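Bed-making tips from a robotics club that never makes its own

The student club at Risport runs one project a year, and this year's is tidying a bedroom with two robot arms. We had assumed the robots would be the hard part. They are hard, but the bed is worse. What follows is the household wisdom we have picked up since December, offered to anyone with a bed, arms optional.

1. Strip it before you fuss over it

Arranging things on top of a rumpled sheet is a way of postponing the sheet. Take the lot off, smooth the mattress cover with the flat of your hand from the middle outwards, then start again. Our project log has 3787 lines in it, and a depressing share of them say "wrinkle".

2. Pillows go to the headboard first

Lean the pillow, give the lower end a shove, walk away. A pillow with writing on it will always end up with the writing sideways. We have made our peace with this and suggest you do too. If it must sit square, hold both short ends at once and lower it, as you would a tray.

3. Pick up board books by the edge, never the cover

A shiny cover on a soft mattress is a slippery thing to get hold of. Press down and the book sinks, and you are left stroking it. Come in low at the side, get something under the corner, and lift. The club's two programs, Tu and Cudico, disagree about which corner. Tu likes the near one. Cudico likes whichever one Tu didn't choose.

Keep the book close to the front of the bed while you learn. Reaching across a mattress is bad for backs and apparently for shoulder motors.
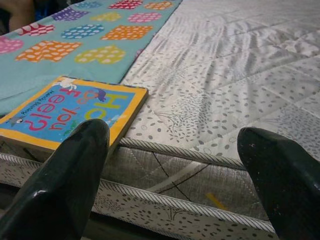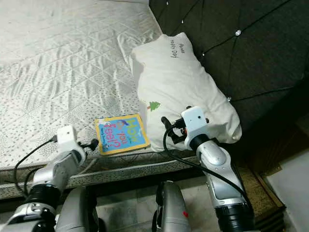
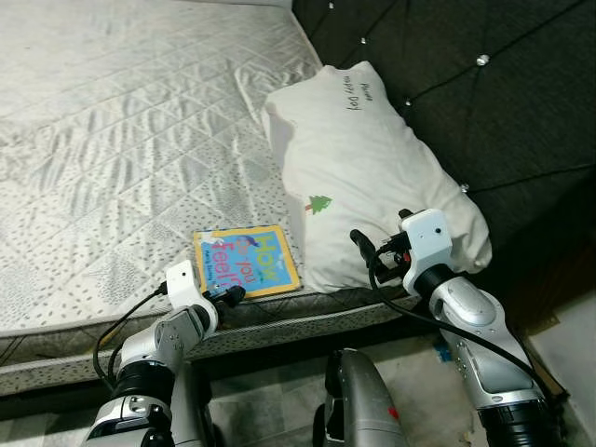 The same board book in all three, asking how we feel.

4. Fold small blankets on the floor or a table

A mattress gives under your hands, so the corners creep while you are lining them up. Fold a cot-sized blanket on something hard, in half and in half again, then carry it over. With a busy pattern, follow the hem and ignore the shapes, which were never printed straight to begin with. We lost an evening to learning that.

5. Dust the headboard buttons

A buttoned headboard collects fluff in every dip. A dry paintbrush, the cheap sort for skirting boards, does it in a couple of minutes. Go along the seams afterwards. Don't use a wet cloth on dark fabric unless you like tide marks.

6. Give everything one home

Our scoring sheet, which we named Flandoveo late at night and can't now change, gives 14 points for putting a thing back where it lives and none for putting it somewhere nice. Harsh, but it has improved several members' bedrooms. Choose one shelf for bedtime books and let the pile on the mattress go.

7. Look under the bed last

Whatever fell off while you were tidying will be there. Bring a torch and a coat hanger.

The club meets after six, in term time only. Bring a clean pillowcase if you have one spare. We get through some 42 a year.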